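Speaker notes – "Folding at home," Plelstead evening talk, February 23, 2021

Slide 1. Say hello, thank Hemant Mittal for the invitation. 20 minutes, then questions.

Slide 2. Start with the pile. Most people fold from the top of a heap, on a bed or on their knees. Ask who uses a table. Wait for hands.

Slide 3. Spread one cloth flat first and leave the others at the sides. Folded ones go to a back corner, out of the way of your elbows. Mention the Matdale class in June, where we spent 5 minutes on this step alone.

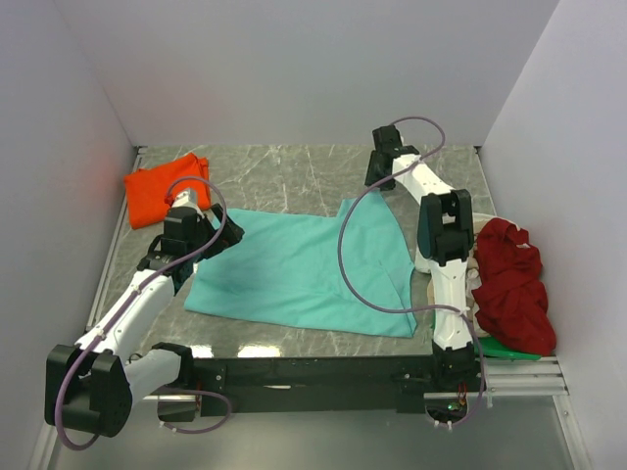

Slide 3: turquoise cloth spread out in the middle, orange one folded in the corner, red and beige still to do.

Wrinkles at this stage are fine. Smooth from the center out with a flat hand, then look for the corners. If a corner points off in an odd direction, pull that one straight before you touch the rest.

Slide 4. Edges. A hem is the best guide you have – follow it with a finger and you will find the next corner. Thick cloth like fleece makes a fat, round edge when folded, so stack it with the rounded sides facing the same way. Thin cloth goes on top.

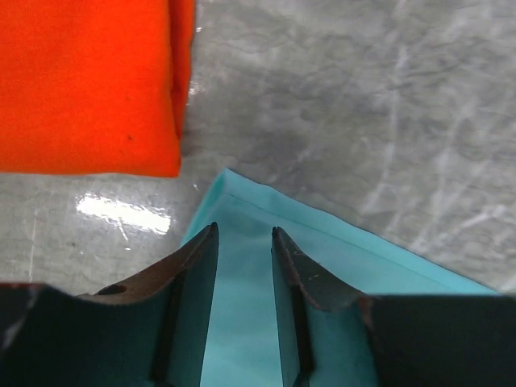

Nazareno Sanna wrote to me after the Otar talk that he gets flatter stacks by folding fleece in thirds, and that halves always spring open on him. Read this out, then show both ways with the sample cloths.

Slide 5. Handouts are by the door. Take questions.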